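Hunger strike at Wederwood enters second week as families camp outside gates

Families of men held at Wederwood prison spent a second night outside the main gate on Thursday, saying they will stay until someone from the governor's office comes out and talks to them.

The refusal of meals began on C wing 11 days ago. It has since spread to the remand block, according to relatives who have had phone calls in the past few days. They say 19 men are now taking only water and sweet tea. The prison would not give a number.

At the centre of it is pay, and time out of cell. Men in the workshops had their weekly rate cut in the spring, then lost the Saturday session altogether. Evening association went in the summer. Letters to the governor got a printed slip back saying the matter was "under review", families say, and nothing after that.

"My brother is locked up from half four in the afternoon till gone eight the next morning," said Nisha Tyagi, who travelled up from Pillavport with her mother. "He did what the court told him to do. He went on the courses. Now theres no courses. What's he meant to do all day, look at the wall?"

Tyagi said she last spoke to him on Tuesday, for less than five minutes. He sounded tired but wanted people to know that nobody was being forced to join in.

The workshops take in light repair and packing jobs from outside firms. Prisoners are paid by the week whatever the job. Several relatives said the men had no quarrel with the instructors, who had lost hours as well.
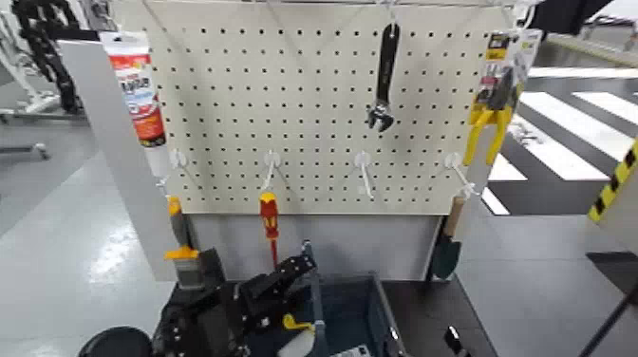 Tools on a display board. Workshop pay is one of the main complaints.

Two men were moved off C wing on Wednesday morning and families believe they have gone to Jolville, nearly three hours away by bus. No one had been told officially by the time of writing. One woman found out when her visit for Friday was cancelled by text. She had already paid for the train.

The Solanki Centre, which runs advice sessions for prisoners' families, has asked for an independent doctor to be let in. It also wants the transfers stopped while talks go on. A spokeswoman said staff there had been taking calls "from first thing till late" and that most of the callers simply wanted to know if their son or husband was alright.

In a short statement the prison said all those refusing meals were seen daily by health staff, food was offered at every mealtime, and that it did not comment on individual moves. It said changes to the regime were down to staffing and would be looked at again in October. It did not answer questions on workshop pay.

Outside the gate the mood was quiet. Flasks, folding chairs, a couple of bedsheet banners tied to the railings on the far side of the road. Police asked the group to keep the staff entrance clear, which they did. A few officers coming off shift stopped for a word. One took a leaflet.

There was some shouting when a van left at about teatime but it passed off without trouble and there were no arrests.

A further rally is planned for 2pm Friday at the main gate, with a coach leaving from Pillavport bus station. Seats are free but need to be booked though the Solanki Centre.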